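Minutes of the Tanwood Allotment and Garden Society, general meeting held 22 November 2022 in the back room of the Stosto café

**In the chair:** Rostam Nouri
**Apologies:** received from both households on the Dehghan Lane plots, who were away, and from the seed secretary, who had a cold and very kindly sent biscuits in her place.

## 1. Welcome

Rostam opened the meeting and thanked everyone for turning out on such a wet evening. He said how glad he was to see so many of the newer plot holders, and asked them please to speak up if the older hands started using nicknames for bits of the site, as we are all inclined to do. (The "far corner" and the "top corner" are the same corner, for anyone still wondering.)

## 2. Minutes of the last meeting

Agreed as a true record, with one small change. Under "Hedges" the words "cut down" should read "cut back". There was some laughter about this, and rather more relief from those whose plots are sheltered by the hedge in question.

## 3. Water

This took up a good part of the evening, as it generally does. The old tank by the lower gate has been leaking from the seam since the summer, and the patch put on in September has not held. We have had a price from Trado of £645 for a new tank, delivered and set on the existing slabs, with the old one taken away. Rostam had hoped for a second price to set beside it but the other firm never rang back, in spite of two messages.

Several members felt that we should go ahead while the price stands. Others wondered whether a second-hand tank might do just as well, and there was a long and friendly talk about farm sales, trailers and whose car has a tow bar. In the end it was put to the meeting and carried that we accept the Trado price, the work to be done before the spring if at all possible. The taps will be turned off for the winter at the end of November as usual, so please fill any cans you need before then.

**Action:** Rostam to write to Trado.

## 4. Money

The balance stands a little lower than this time last year, mostly on account of the path repairs. The plant sale brought in £300, a lovely result considering the tomatoes were late, and warm thanks were given to everybody who potted up, carried trays or stood behind the table in the drizzle. It was agreed to put £200 of this towards the tank and leave the rest in the general fund.

## 5. The hut and its seating

Members will remember that we talked last time about making the hut a more comfortable place to sit down in, especially for those who find a whole afternoon's digging harder than they once did. It was felt that plastic chairs are the sensible choice, being easy to wipe down, and that a pillow or two would make all the difference on a cold seat.

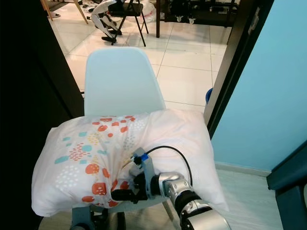
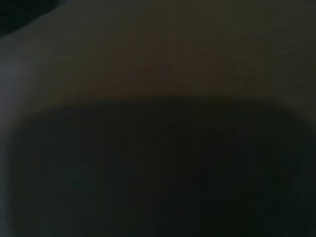
There followed a discussion about where soft things should live over the winter. Mice got into the fleece last year and made a very thorough job of it, and nobody wants to go through that again. A lidded bin was suggested, and also the simpler plan of everyone taking home whatever they bring. The simpler plan was preferred. It was also asked whether the hut might be left unlocked at weekends. Feelings were mixed, with fond memories on one side and a missing wheelbarrow on the other, and we agreed to leave the lock as it is and come back to it in the spring.

**Action:** anyone with spare chairs in sound condition to let Rostam know before carrying them down, please, as the hut is not large.

## 6. Seed order

The joint order will go in after Christmas. Lists are pinned up inside the hut door and there is a pencil on a string. Please write clearly and give the variety as well as the vegetable - last year we had a line that simply said "beans", and we are still not sure who it was or whether they were happy with what they got. Early potatoes will be ordered separately, and members were asked to think hard about how many they really have room for.

## 7. Bonfires

A reminder that fires are allowed only after dusk and only when the wind is blowing away from the houses. A neighbour had mentioned smoke on her washing, very politely, and Rostam has already been round with apologies and a bag of leeks. Please turn over any heap before lighting it in case a hedgehog has moved in.

## 8. Any other business

- The bottom gate is sticking again. Lift it and then push.
- There is plenty of leaf mould by the top path for anybody who would like it. Bring your own sacks.
- A member asked whether hens might be considered. This will need a proper talk and will go on the list for next time.
- Thanks were given to Stosto for the room and for the pot of soup.

The meeting closed a little later than planned, and several people stayed on to help stack the cups and carry on the conversation about hens.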